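The Hose

The job at Branport paid by the accepted take, so I learned quickly what made a take acceptable. You started with both grippers open. You did the task at an even speed. You kept the markers where the cameras could find them, and you didn't talk, although there was no microphone. At the end you opened both grippers again and held still until the tone.

I had done towels in May. I had done cups, drawers and one long week of zippers. When the list for the new block went up on the board, my row said vacuum cleaner, hose and tube, 27 takes, floor level. I had hoped for the kitchen.

"Floor level is fine," the shift lead said. "You get mats."

There were no mats.

The instructions came from Fillier, the company that was buying the recordings, and they ran to one page. Pick up the tube. Bring it to the hose. Join them. Set the assembly down. Someone had added by hand that the operator should not use her knees to steady the hose, and I knew from that line how the last operator had done it.

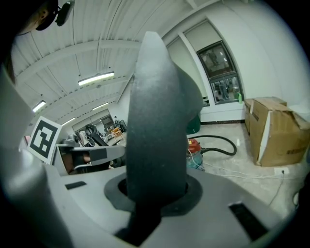
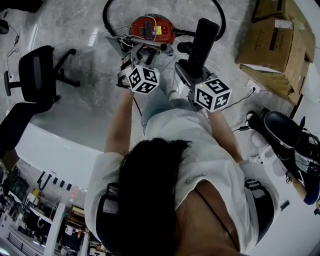 My first 3 takes were thrown out. In the first I dropped the tube. In the second I lost hold of the hose and it swung back to where it had been. In the third I got the two ends to meet, and I was so pleased that I said "there" and let go with both hands before I had pushed them together. The tube rolled away across the marble, and I listened to it until it stopped.

What I had to unlearn was my wrists. With bare hands you join a hose and a tube by feel, twisting a little each way until they agree. A gripper doesn't tell you much. It has a squeeze and it has a direction. I had to look at the two ends, line them up before they touched, and push straight. If I missed, I had to back off the whole way and come in again. The page from Fillier said that a corrected mistake was worth keeping as long as the correction was clear.

I thought about that at lunch. My mother taught me to vacuum when I was 6, in the house on Prasano Street, and she did not keep my mistakes. She took the tube out of my hand and did it herself, fast, and gave it back finished. I never saw how the ends went together. For years I thought they had a trick to them that I hadn't been told, and I would stand in the hall forcing them until something clicked.

In the afternoon I slowed down. I picked up the tube near the middle so it would not tip. I took the hose close to its end, where it had less room to bend. I held the two apart for a moment, longer than I needed to, so that whatever watched this later would see them lined up. Then I pushed. I did it again, and again after that, and by the ninth good take my back hurt and I had stopped thinking about the robot.

I was thinking about a girl in a hall. I turned the open end of the hose a little toward her so she could see into it.

The tone went. I opened both grippers and held still.

"That one was slow," the shift lead said from the desk.

"Is it accepted?"

She ran it back on her screen. I stayed crouched where I was with my arms out.

"Accepted," she said. "You tilted the hose at the end there. Did you mean to?"

I said yes. She typed something and asked whether I could do it the same way in the rest of them, and I said I could. I did the rest before the building closed. Then I hung up the vest, signed the sheet, and took the late bus home, where I called my mother and asked her whether she still had the old vacuum. She said of course she did, and why, did I need it?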